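4. Building the hand-held gripper

4.1 Where we started

I should say straight away that neither of us set out to write a paper. Angus Sutcliffe and I share a bench in a workshop with far too many bicycles in it, and we wanted a gripper you could hold in your hand, wave over a table and use to record how a person picks things up, so that the same fingers could later go on an arm. The arm is covered in Section 5. What follows is the bit we spent most of our evenings on, and I've left the wrong turnings in as they cost us more time than anything that went right.

Our first version, which we called Fleretti, was a pair of salad tongs with a printed block on each end. It was lovely to hold and hopeless to measure. The tips twisted past each other whenever you squeezed hard, so a recording of a good firm pinch looked the same as a recording of a miss. We gave up on it in April and started again with a sliding pair of jaws, and that one (Flireck, from here on) is the tool used for all the results in this paper.

4.2 The body and the trigger

Flireck has a pistol grip with a trigger that pulls both jaws in together. The linkage is a small rack on either side of one gear, so the jaws can't get out of step with each other. We printed the gear on its side the first time and the teeth sheared off within minutes. Printed flat, with the walls made thicker, it has lasted through everything we've thrown at it.

The return spring needed more thought than I'd given it. Too stiff and your finger aches, too soft and the jaws drift shut when you tip the tool forwards. Consuelo Aguirre lent us a tin of springs from old door latches and we simply went through them one by one until the jaws stayed open in every position and my hand could still manage a full session. I'm sorry that isn't more scientific! The jaws open to 80 mm, which takes a mug by its body but not the bigger jam jars.

The camera sits above the wrist and looks forward between the fingers. We wanted the table and the tips in view at the same moment, and that meant a wide lens and a good deal of fiddling with the angle of the bracket. Tilt it down too far and you lose whatever you're reaching for until you're nearly on top of it. The bracket now has a slot and a wing nut, and a line of marker pen to show where it should be. All up, the tool weighs 419 g with the camera on, and you do notice it by the end of a long evening.

4.3 The fingers

The fingers were the part I had the strongest opinions on and got most wrong. I wanted soft, bendy ones. Angus wanted plain wedges that we could print overnight and swap without crying about it, and after 3 rounds of floppy fingers that couldn't lift a teaspoon I came round to his way of thinking.

Each finger is a solid block with the top cut away at a slant, so that it comes to a narrow edge at the tip. There are small round holes for the fixings, and the left and right fingers mirror each other. We kept the dark green filament because there was a lot of it, and it turned out to suit us very well on a pale wooden table, where the fingers stand out clearly against the grain and the software has an easy job of finding them (Figure 4).

Grip is the harder problem. Bare plastic slides on anything shiny, so the inner faces need covering with something, and we have yet to find a covering that I'd call finished. The things we tried were bicycle inner tube, the rubbery tape sold for tool handles, and a brush-on coating that never quite stopped being sticky. Inner tube grips best but it's thick, and it steals a little of the opening. Tape goes on in a minute and comes up at the corners just as fast. 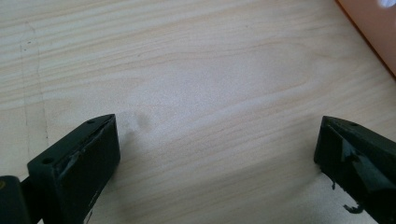
Figure 4. Flireck over the bench top, jaws open.

We also had to decide when a finger was too worn to go on using. Scuffs on the outside don't bother us at all, as nothing is held there. A lifting edge on the inside is another matter - it can catch on a small object and carry it along after the jaws have opened, and then the recording shows a release that never happened. Our rule is to look at both inner faces before each session and to trim or replace anything that would catch on a sheet of paper. We threw out 17 recordings from the early days before we had that rule, and I suspect a stricter person would have thrown out a few more.

Swapping a pair takes two screws a side. The one real nuisance is lining the tips up again afterwards. We do it by closing the jaws gently on a steel ruler, nipping up the screws, and then opening and closing a few times to see whether the tips still meet. If they don't, we start again. Angus has drawn a version with a locating peg which ought to do away with all this, but it wasn't ready for the recordings we report, and I'd rather describe the tool we really used.

4.4 Setting the zero

The software needs to know what "shut" means, and that changes with every new covering. At the start of a session we close the jaws on nothing, hold for a breath, open them all the way, and save both readings with the recordings. I forgot to do this once in September 2021, and the afternoon's work had to be corrected by hand from the video - slow, dull and entirely my own fault. The recorder now refuses to start until both readings have been taken, and the corrected files are marked as such in the data we describe in Section 6.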